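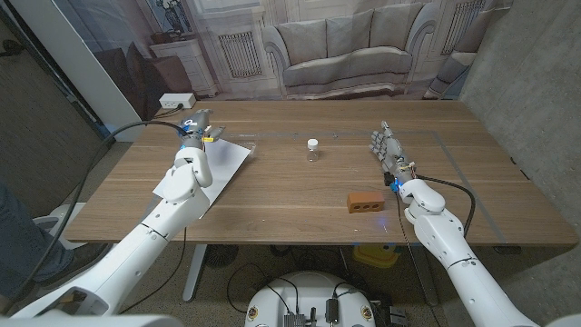

How Paper Is Made

42 shares | 17 comments

Paper is a thin mat of plant fibers. A fiber is a very small thread. Most of the fibers in paper come from trees, but cotton, straw, hemp and old paper are used too. If you tear a sheet slowly and look at the torn edge through a magnifying glass, you will see the fibers sticking out like short hairs.

What is inside wood

Wood is made mainly of two things. The first is cellulose, the material that forms the fibers. The second is lignin, which holds the fibers together and makes the tree stiff. To make smooth white paper, a mill keeps the cellulose and takes out most of the lignin. Lignin turns yellow in light and air. Newspaper still has a lot of lignin in it, and an old newspaper left on a window sill goes yellow quickly.

From log to pulp

Logs arrive at the mill with the bark on. A large turning drum knocks the bark off, and a machine with spinning blades cuts the logs into chips. At the Prolska mill the chips are 25 millimeters long.

The chips are then cooked under pressure in a tall tank with water and chemicals. The lignin dissolves and the fibers come apart. The wet, soft material that is left is called pulp. It is brown at this stage. Brown pulp can be used for bags and boxes. Pulp for writing paper is washed and bleached until it is white.

From pulp to sheet

Before the pulp goes to the paper machine, a lot of water is added. The mix is nearly all water and looks like thin milk. It is sprayed onto a wide moving screen with tiny holes. Water drains through the holes and the fibers stay on top, where they settle across one another and form a mat.

The mat passes between heavy rollers that squeeze out more water. Next it travels over hot metal drums, which dry it. As the water leaves, the fibers bond to each other where they touch. No glue is needed for this, although mills often add a little starch to make the sheet stronger.

The finished paper is wound onto a roll. The rolls at Prolska weigh up to 89 tons before they are cut into smaller ones. Sheets for printers are cut last.

Which way the fibers lie

Because the screen is moving, more fibers point along the machine than across it. This direction is called the grain. Paper folds and tears more neatly along the grain – try tearing a newspaper down the page and then across it. One tear will be fairly straight and the other will wander.

Using paper again

Used paper can be mixed with water and turned back into pulp. Staples and bits of plastic are removed with screens, and ink is floated off with air bubbles. The fibers get shorter and weaker each time, so mills often mix in some new fiber. Very short fibers can still be used for egg cartons.

Words to know

Pulp – wet plant fibers ready to be made into paper.
Lignin – the material that holds wood fibers together.
Grain – the direction in which most fibers in a sheet lie.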